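Skornuris arm cell – notes from the April catch-up

Minutes by me again, as I was the last one to find a chair. I've kept these in the order we talked, more or less, and tidied up only where we went around in circles. Marwa Berrada chaired. Five others in the room, plus the Broleta office on the phone, who could hear us but not always the other way round. Started at 9.10 am.

Last meeting's notes

Accepted with one fix. I'd written that the gripper fingers were swapped after 577 cycles. It was 577 runs, and a run is a whole table cleared, so many more open-and-close cycles than that. Sorry all. I've changed it in the folder copy.

The simulated cell versus the real one

This took up most of the morning. For those who missed the earlier chat, the Zindine model is our rendered copy of the cell, and we try every settings change in there before it goes anywhere near the hardware. Marwa put the current table setup on the big screen and we talked over the top of it for a good while. The job is still the grocery one: pick up the fruit, put it in the basket, leave everything else alone.

I said I thought the basket handles were going to keep giving us grief. The tall arch at the back is fine because the arm can stay well clear of it, but the little side handle pokes out toward the side where we do the picking. My preference is to lift straight up, then travel, then come down, and wear the extra time. The Broleta crowd would like a shallower path. We agreed to try both in the model and stop arguing about it until there's something to look at.
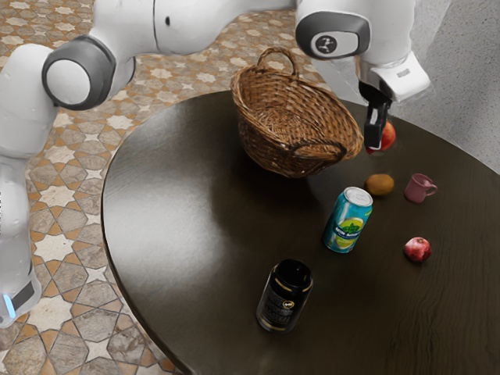 Broleta office, April

(The section from here on is from the notes the Broleta end sent through after lunch, which I've pasted in and put into my own words where they were in shorthand.)

They'd like the grip on the apple looked at first. At the moment the gripper closes on every piece of fruit with the same force setting, and the apple, the kiwi and the pomegranate aren't the same sort of thing to hold. The proposal is a force setting for each item, kept in one table in the config so we aren't hunting through scripts for it. I'm all for that! I lost most of an afternoon last month looking for a number that had been typed into two different files, and of course the two didn't match.

Their second point was lift height. With the gripper only just up off the tabletop there isn't much room to carry a piece of fruit over a basket rim, so they want a fixed clearance before any sideways movement starts. Marwa suggested 300 mm above the table. There was some grumbling that it's more than we need for this basket, but we do change baskets, so 300 it is.

Third, the shiny table. The dark polished top throws back a big patch of light on one side and the object finder gets worse over there. In the model we can just turn the light down, but that would be cheating a bit, as the real table has exactly the same problem. We'll leave the glare in and work on the finder. I did ask whether we could buy a matte tablecloth. Noted, declined.

Wrist and tool calibration

Marwa went through the calibration on the real arm. The tool centre point had drifted 2 mm from where the model reckons it should be. She's fairly sure it came from the last time the gripper was off for cleaning, when the mounting bolts were done up in whatever order came to hand. From now on we follow the order on the laminated card (inside the cupboard door, left side), do them up by hand first, and only then go round with the torque wrench. Then run the four-point check and save the result with your initials.

I asked whether the check has to be redone if you've only changed the finger pads. Yes, it does. The new pads are a touch thicker than the old ones.

Cabling

The Fahmy cable sleeve has started to rub at the second joint. No damage to the cable itself so far. We'll move the clip further along and leave a bit more slack, then look at it again at the next service. If you hear a scraping noise on the way back to the home position, stop the cell and tell somebody, please don't just turn the radio up.

Things that aren't fruit

The mug, the drink can and the black jar are all meant to stay where they are on the table. In the last batch of simulated runs the arm bumped one of them in 61 cases, mostly on the way down to the kiwi, which sits in pretty close company. Broleta wants a no-go zone around each item. I'd like to see the approach angle changed first, as the zones get very tight once everything's bunched up near the basket and the planner tends to give up. We didn't settle it. Marwa will set up a batch each way with the same table layouts so the comparison is fair.

Jobs

Marwa – both batches for the no-go zones, and the straight-up versus shallow path test in the model.
Broleta – draft of the force table, one line per item.
Me – move the cable clip, redo the four-point check, fix the card where the torque figure has rubbed off.
Everyone – put the hex keys back in the tray. The 5 mm is missing again and I'm tired of borrowing one from across the hall.

Other business

There was a question about whether the spare gripper could go over to the Broleta office. Marwa would rather it stayed here until the new pads have been run in properly, and they were okay with that.

Finished at 10.45 am. Next catch-up is same room, same time, once the batches are through.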